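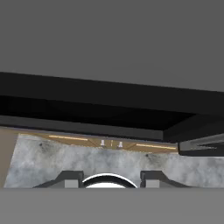
5 min read

Progress Report to the Getari Fund
Project: Good Practice for Simulated Manipulation Trials
Grantee: Cotinell Institute, Applied Automation Group
Submitted 9 December 2021

Purpose of this report

This report covers the second period of the grant. It sets out the work completed on the draft code of practice, the changes made after the October review, the use of funds, and the work remaining. It should be read together with the first period report, which describes the background to the project and the selection of partners.

The grant supports the writing of a code of practice for organizations that test robot manipulation in simulation before testing on hardware. The code is addressed to laboratories and small manufacturers. It covers how a trial is set up, what must be recorded, how a result may be stated, and when a simulated result may be relied upon in a decision about real equipment.

Status of the draft code

The draft now has seven sections, which is the number proposed in the original plan. Sections 1 through 5 have been through internal review and have been sent to both partners, Sturkora and Ebrahimi. Section 6 (Reporting of Failures) is with Marlene Dhillon for revision. Section 7 (Transfer to Hardware) exists as an outline with notes and will be the main work of the next period.

Section 3 (Viewpoint and Visibility) has changed the most. The first draft asked only that the position of each simulated camera be recorded. The partners' comments showed that this was too little. A gripper-level view in a kitchen setting can have a dark overhang across the middle of the picture, a marble counter below it, and the two fingers at the bottom with only the upper arc of a round object showing between them. A reviewer who has that view alone cannot judge the full shape of the object or the position of the fingers below the line of the housing. The revised section therefore requires the following:

3.1 Each trial shall be recorded from at least one view fixed to the gripper and one view fixed to the room.
3.2 The parts of the robot that block the gripper view shall be named in the trial record.
3.3 A grasp shall not be reported as successful on the evidence of a single still image.
3.4 Where an object is partly hidden in all recorded views, the record shall say so, and the object's state shall be taken from the simulator log.

Ebrahimi asked that clause 3.1 be made a recommendation for small laboratories. The drafting group considered the request and decided to keep it as a requirement. Storage for a second view is a modest expense, and the clause does not set a minimum resolution.

Section 4 (Scene Content) now separates objects that the robot is meant to handle from fittings and decoration. Small light-colored fixtures, glowing strips and patterned stone surfaces can all affect what a vision system detects, even when they play no part in the task. The small dark spots in a marble surface are a case in point, as a detector may mark them as objects. Under clause 4.2, the surface materials and light sources present in a test scene are to be listed by name and version, and any change to them between trials is to be treated as a change of scene.

Trial records

The audit of existing trial records was completed in this period. Sturkora and the Institute together supplied 2,504 records made before the code was drafted. Wojciech Wysocka led the audit and prepared the checking form. Each record was compared with the requirements of Sections 2 through 4.

The main finding is that software versions were recorded well and scene versions were recorded poorly. Many records gave the name of a kitchen scene with no indication of which edition had been loaded. Records of failed attempts were also shorter than records of successful ones, and frequently left out the starting position of the arm. Section 6 is being revised with this in mind. The full audit tables will be supplied as an annex to the final report.

Review meeting

The October review was attended by 22 people from the partner organizations and the Institute. Vernon Landry chaired. Three matters were referred back to the drafting group:

The definition of "trial." Some participants counted a reset as the start of a new trial and others did not. The definition in Section 1 now states that a trial ends when the scene is reset for any cause.

The use of the word "safe." It was agreed that the code should not permit this word in statements based on simulation alone. Clause 5.6 has been added accordingly.

The retention period for records. The draft proposed 5 years. Sturkora supports this figure. Ebrahimi has asked for time to consult its legal department, and the clause remains in brackets until a reply is received.

Staffing and expenditure

Solange Sutherland joined the drafting group at the start of the period and has taken over the editing of definitions and cross-references. There have been no other changes in staff. Sylvie Perron remains the project lead and the point of contact for the Fund.

Expenditure on salaries is in line with the approved budget. Travel is below budget, as the review was held online. We request the Fund's approval to move the unspent travel amount to computing, where it would pay for repeat runs of selected trials under the revised Section 3. A separate request form accompanies this report.

Risks

The principal risk is delay to Section 7. The section depends on paired trials, in which the same task is run in simulation and on hardware, and the hardware at Sturkora is shared with other work. A provisional booking has been made. If it cannot be kept, Section 7 will be issued for comment without the paired results, and the final report will be amended to show this.

Work planned for the next period

Completion of Section 6 and its circulation to both partners.
Full draft of Section 7.
Paired trials at Sturkora.
Repeat runs under Section 3, subject to approval of the budget change.
Agreement on the retention period in Section 5.

Questions on this report may be sent to Sylvie Perron at the Cotinell Institute. Copies of Sections 1 through 5 are available to the Fund's reviewers on request.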